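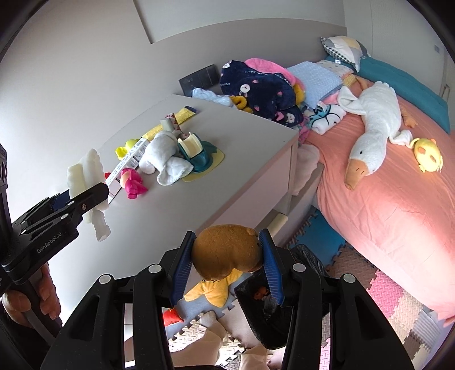
Skenura is a pair of hand-held grippers and the pile of scripts that turns an afternoon of tidying into something a robot arm can learn from. It lives partly in a shared workshop and partly in whichever bedroom has the worst floor. The fingers are the ridged dark blue ones, the pivots have round caps over them, and a plush bear held by the head is a perfectly respectable grasp as far as the training script is concerned. Most of the mail we get asks the same things, so the answers now live on this page. Last updated 7/20/26.

Do I need a robot to start?

No. You need two hands and a room with stuff in it. You do the picking up, the grippers record how you did it, and the arm gets involved much later, when you have money or a friend with an arm.

Why toys?

They're soft, they're cheap, and they come in shapes no engineer would approve of. A plush star on a foam mat is a harder pick than it looks. Also, they needed picking up anyway.

Can I use it one-handed?

Yes, but the handover clips want both sides. If you only have one gripper, set "hands" to 1 in the config file before you start. If you set it afterward, the converter will wait for the other hand until you close the laptop.

Should I clean the room first?

Please don't. Hyun-seo recorded her first session in a spotless room with one rubber duck in the middle of the rug. The resulting policy was excellent at rubber ducks in the middle of rugs. Leave the dresser top crowded and the bedding in a heap.

How many recordings do I need?

We had some 4000 clips before the arm would put a stuffed animal in a bin without first patting the floor beside it. You'll see it start to reach in the right direction long before that. Try not to invite people over at that stage.

What counts as one clip?

One object, picked up and put down. If you drop it, keep recording and pick it up again. Steinar used to stop and restart every time he fumbled, and we ended up with a model that had never seen a mistake and had no opinion on what to do about one.

The fingers slip on plastic. Is that normal?

On hard, shiny plastic, yes. Wipe the ridges with a damp cloth and let them dry. If that doesn't help, squeeze slower. Squeezing harder tends to launch the toy, and small cars travel a surprising distance.

My tracking drifts when I get close to the furniture. What now?

Check these in order:
Mirrors dusty? Microfiber only. The paper towels by the workshop sink are basically sandpaper.
Lights on? All of them. Evening sun through one window gives us the worst files we have.
Blank wall filling the view? Turn a little so there's clutter in it.
Still drifting? Recalibrate, and do it before you've had lunch, because you will not want to after.

How long should a session be?

We stop at 2 hours. Past that your wrists start cheating and the clips all look like somebody swatting flies. Fouzia has a spreadsheet proving this and will send it to you whether you ask or not.

Can I borrow a set?

Members of the Somus workshop can sign one out for 7 days. Write your name on the sheet by the drill press, in letters a person could read. Bring back the chargers too. We currently own more grippers than chargers and would like to know how.

Does it do laundry?

It has seen blankets. It has not yet folded one. Folding is on the list, under "fix the door on the parts cabinet," which has been on the list since April of some other year.

Who do I write to if something breaks?

Preben Ravn for hardware, Sólveig Þrastardóttir for the converter and anything with a red error message. Attach the log file. A photo of the screen is not the log file.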